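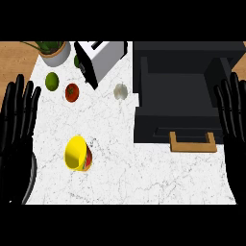
A simulated kitchen proves nothing about a real one, a reader commented under my January post on grippers, and if a company shows you a rendered cup you should ask to see the china. I had that comment in mind when I went to the open day at Šimkus, in Prudutmont, so I asked to see the china. The answer was partly satisfactory. Notes follow.

Posted 22 August 2025

Šimkus makes control software for two-handed manipulation. The open day covered one building and two demonstrations. The first was Enomik, the simulator, with its teleoperation station. The second was Hondura, the physical test cell, where policies trained in Enomik are run on hardware. Visitors were taken round in small groups and each group had a turn at the station. I stayed for a second turn when a later group came up short.

The station

The operator sits on an ordinary office chair, wears a headset and a pair of tracked gloves, and sees two black hands at the left and right of the view. There are no arms to speak of. You get the hands and the start of the wrists, and the solver works out the rest. I asked whether the missing arms caused trouble later, when the same motion has to be carried out by something with elbows. It does, and they filter for it: any recorded motion the real arm couldn't reach is thrown out at the end of the session. They wouldn't give me the rejection rate.

The kitchen I was given had a white worktop with grey veining, a black cabinet on the right, a toaster, a plant and a few bits of food. The task was to open the cabinet drawer by its wooden handle, pick up a yellow cup lying on its side, stand it in the drawer and close the drawer again. The layout is shuffled between attempts. Sometimes the cup is upright, and sometimes the tomato is where you'd like to put your left hand.

My first attempt failed at the handle. The bar stands out from the drawer front on two short legs, and the sensible thing is to hook the fingers behind it and pull. I pinched it, as I would at home, and the fingertips slid off. The contact model gives you friction but the gloves give you no force, only a short buzz when a finger touches something, so you can't tell a light grip from a firm one. After that I hooked it and had no further trouble.

The cup was harder than the drawer. A cup on its side wants to roll away from whichever finger arrives first. The operator's advice was to bring the thumb down on the far side before closing the fingers, and to go slower than seems necessary. My best run took 57 seconds from start to drawer closed. I didn't see a staff time to compare it with, though the member of staff who showed us the task was plainly much faster and talked throughout.

Latency was good. I couldn't see any lag between my fingers and the rendered ones in normal movement. With a fast flick of the wrist the hand overshot slightly and came back, which I take to be smoothing in the tracking. The thumb is the weak point. The glove has one sensor where the thumb joint has several directions to move in, and the rendered thumb tends to tuck in towards the palm when you think you have it out.

What gets recorded

Each attempt is stored as joint angles, object poses, contacts and the operator's head position. Images aren't stored at all. They're rendered again afterwards from the saved poses, with different lighting, materials and camera height each time. The worktop can be marble in one version and something else in the next with the motion left alone. This is the main argument for working in simulation and I think it's a sound one. A failed grasp on the bench costs you a reset by hand. In Enomik it costs a key press.

The set for the drawer and cup task stands at roughly 4,000 attempts. Failed ones are kept and labelled, including, I assume, mine. I asked who does the labelling. The outcome label is automatic (drawer closed, cup inside, cup upright) and the cause of failure is entered by the operator from a short menu. The menu had no entry for pinching the handle, so I went down as a slip.

I had two reservations. First, objects in the simulator are rigid. The garlic bulb behaves like a pebble and so does the tomato. That doesn't matter for a cup, but it will matter as soon as someone wants the food put away, and the staff said so before I could. Second, the drawer runs too well. It has one friction value along its whole travel, where every kitchen drawer I've owned has a tight spot.

The cell

Hondura is a pair of arms on a fixed frame, facing a worktop with one cabinet. The cup was china, as requested. The policy had been trained on the Enomik data only, with no attempts recorded on the hardware itself.

It opened the drawer cleanly on every run I watched, hooking the handle from above. It was less sure of the cup. With the cup upright the grasp looked routine. With it on its side, the hand usually nudged it a short way along the worktop, stopped, and came in again from a slightly different angle. That's a reasonable recovery and I'd like to know if it was learned from the operators or came from the planner. The person running the cell thought the former. Anyone who has used the station will have nudged the cup, so the data must be full of it.

One run ended with the cup set down on the rim of the drawer and left there. The arms stopped, a supervisor program flagged the pose as unstable, and a member of staff reached in once the guard light had gone green. The run was logged as a failure in front of us.

So, to the comment. I'd agree that the simulated kitchen on its own shows only that a person in gloves can put away a simulated cup. The evidence was in the cell, and it was decent for the drawer and middling for the cup. What I couldn't check is how much the real cabinet had been built to match the rendered one. The handle was the same shape and the drawer ran very smoothly. I asked if they'd tried a cheap one with worn runners. They have one on order.

Practical points for anyone going to the next one. The bus stops on the wrong side of the ring road and the footbridge adds a fair walk. Glasses fit under the headset if the frames are narrow – mine weren't, and I did both turns without them. The gloves come in two sizes and the larger is still tight across the knuckles. Questions about the solver are best put in the cell, where the people who wrote it were standing.

I'll write up the arm calibration separately, once I've had an answer about the encoder offsets.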